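Moving Out of Mostadley House: Your Questions

Do I need to buy proper moving boxes?
Not at all! Any sturdy cardboard box will do, and we keep 20 spare ones by the office for whoever asks first. Put coats and quilts in last, as they squash down so nicely.
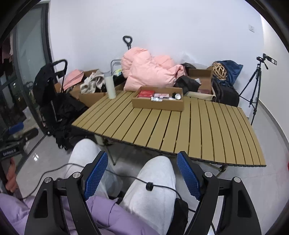
Small bits and bottles are best kept together in a shallow box on a table, where you can still find them on the last morning — you'll want your toothbrush, believe me.

May I leave things behind?
Only with a word to Vilja Laaksonen first, please, at least two days ahead.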